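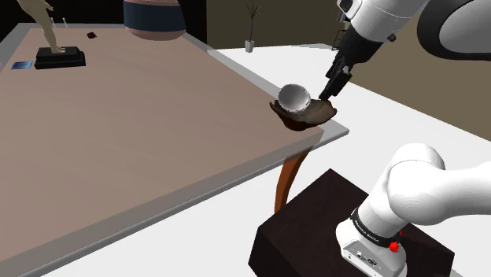 Truvik arm simulator: three months in, and the fault that cost me a fortnight

I bought the Truvik desktop package in August, after a lot of dithering between it and the Hamada one, and on the whole I'm very glad I did. It's a pleasure to look at (the silver shell in its ragged brown dish is my favourite bit of the tabletop, so shiny!) and the arm moves nicely and is easy to steer with an ordinary mouse. My daughter likes the striding statue.

Now for the grumble, and I'm afraid it's a big one. Things near the corner of the table are where it all goes wrong. You send the gripper down to the edge of the dish, the fingers close, and one time in every so many the program decides they have gone into the dish instead of against it. Everything then gets flung off at a silly speed. I left it running overnight on 100 tries and came down to 13 of them ruined, with error 661 in the log and no word about it in the manual.

What bothered me more was the stop button. Pressing it on screen during one of these fits did nothing until the arm had finished its swing. In a simulation that's only annoying, but I had been planning to pass the same routines to the real arm at our workshop in Birkham, and I've put that off.

Catrin Gwilliam on the Truvik help desk was lovely, I must say, and patient with my very long emails. She had me halve the time step and turn the closing speed down to 3, and I've not seen the error since, though it does run slower and my poor old computer gets rather warm. The stop button is still being looked into.

Four stars for the looks, two for the stopping. If you're coming from Skatska, your saved files will open without any fuss.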